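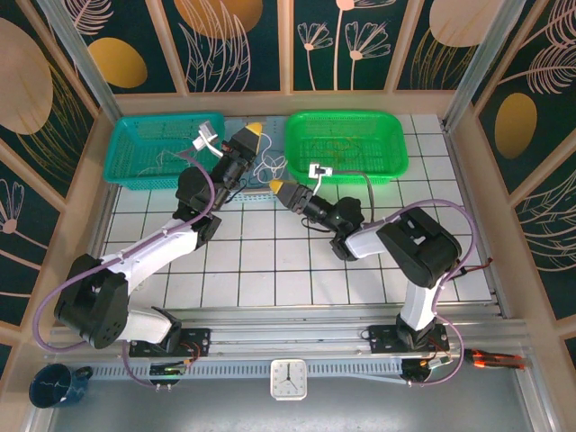
Dalside asks: so can I buy one of these for my laundry room yet, or do I have to wait until December like last time?

No, and December won't change it. Most of the mail we get is some version of that question, so the answers are collected on this page. Last updated May 18, 2019.

Can a robot sort small stuff into bins?
Sometimes. If the bins stay put and the items are stiff, two arms can do a fair job. Move a bin a hand's width and many setups get lost. Cables and cords are worse, because they never lie the same way twice.

How fast are they?
Slow. In our Vestden trial the pair needed 64 minutes for a box of 200 mixed parts. One of us did the same box in 7, with the radio on.

The Cusix brochure says "ready for the home." Is it?
Ask them whose home. We asked for a run without an operator standing by and are still waiting.

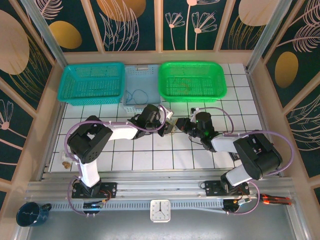
Two arms at work in front of the teal, pale blue and green baskets.

Why two arms?
Passing a thing from one hand to the other is half of any chore. It is also where a lot of drops happen.

What about folding, dishes, beds?
Folding a towel, maybe, if you lay it out first. We have not seen a bed made that we would sleep in.

What would change your mind?
A full shift in a real shop, mess included, with every failure written down. Vigfúsdóttir has promised us a log of 1,180 picks. We will post it when we have read it.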